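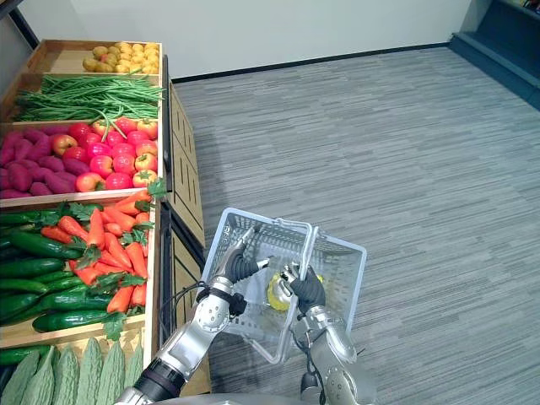

I have been meaning to write up the Vincze food mill since before the holidays, and now that I've run a whole winter's worth of tomatoes, potatoes and apples through it I feel like I've earned an opinion. Short version: I love it! The long version has a few grumbles in it.

I should say what I was using before, which was a potato ricer from Stevby (fine for potatoes, hopeless for anything with seeds) and a blender. The blender makes a perfectly good tomato sauce if you don't mind it turning pink and foamy, and for years I didn't mind. Then I ate at Selma Stojanovska's house and she served a plain tomato sauce on plain spaghetti, deep red and almost silky, and I went back for a third bowl and asked what on earth was in it. Tomatoes, an onion and butter. She'd put it through a hand-cranked mill that sits over the pot. I ordered mine that same night.

The Vincze comes with 3 discs, fine, medium and coarse, and a bowl, a crank and a spring bar that holds everything down. There is one sheet of instructions, mostly drawings, and the drawing for the spring bar is wrong, or at least it's drawn from an angle that no human could see it from. The bar goes in flat side up. If your crank pops out on the second turn, you have it upside down. I did that for two batches of soup before I worked it out.

Tomatoes first, because that's why I bought it. I halve them, cook them in a wide pan until they slump, and ladle them into the mill over a second pot. Medium disc. Skins and seeds stay up top and everything good falls through. Every dozen turns or so you crank backward once, which scrapes the skins up off the disc, and then you carry on. It's really satisfying, in the way that shelling peas is satisfying – you get into a rhythm and the radio is on and suddenly there's a pot of sauce. Winter tomatoes are not summer tomatoes, obviously, but long cooking does them a lot of good, and the mill lets you be lazy about peeling, so I've been making sauce in January like a crazy person.

Potatoes, second. I was ready to be let down here since the ricer already does a nice job, but the mill is better for a crowd. You can drop in a whole batch instead of feeding the thing two at a time. Fine disc for the smooth, buttery kind of mash, coarse if you like a little something to chew. Boil them in their skins and the skins mostly stay behind, though waxy little ones clog the fine disc and you'll be cranking backward as much as forward. Drain them well and let them steam dry in the colander first. My niece had 4 helpings, so I'm calling that a pass.

Sweet potatoes are where it surprised me. They have those strings, and a masher just pushes the strings around. The medium disc catches nearly all of them. Roast them whole until they're leaking syrup onto the tray, split them, scoop the insides into the mill, then stir in butter, salt and a squeeze of lime. I've also used this for pie filling, and it was the smoothest one I have ever made.

Applesauce: yes, very good, no need to core anything, just quarter and cook. Bean soup: good, coarse disc. Raspberry jam: the seeds came through even the fine disc, so if seedless jam is your main reason for wanting one of these, look elsewhere. Green beans: please don't. I thought I'd try a puree and got a spoonful of swamp and a disc full of fiber that I had to pick out with a toothpick.

Now the grumbles. The feet, three little fold-out hooks that hold it over the pot, are too short for my biggest stockpot. It holds on fine over anything medium, but on the big one I have to keep a hand on it. Belmiro Tavares, who bought the same model after hearing me go on about it, has the opposite problem and can't get his to sit in a small saucepan, so measure your pots before you buy. The crank knob was a little loose when mine arrived and needed a turn with a screwdriver. And it takes up a lot of cupboard. It's a bowl with a handle sticking out one side and a crank sticking out of the top, and it does not nest with anything I own.

Cleaning is easy if you rinse it right away and miserable if you leave it until after dinner. An old toothbrush run over the underside of the disc gets everything out. Mine has been through the dishwasher twice with no harm done, but I mostly do it by hand.

I tried a friend's Skuso for comparison. It's lighter and cheaper and the bowl flexes when you lean on it, which I didn't care for with potatoes. For someone who only wants applesauce in the fall it would do nicely. I haven't used the Fluton, the electric one, so I can't tell you if it's worth the extra money. I like the cranking.

Next up is a pot of parsnip and apple soup, and then I want to try it on chestnuts. If anyone has done chestnuts in one of these, tell me which disc you used.

Posted 1/11/20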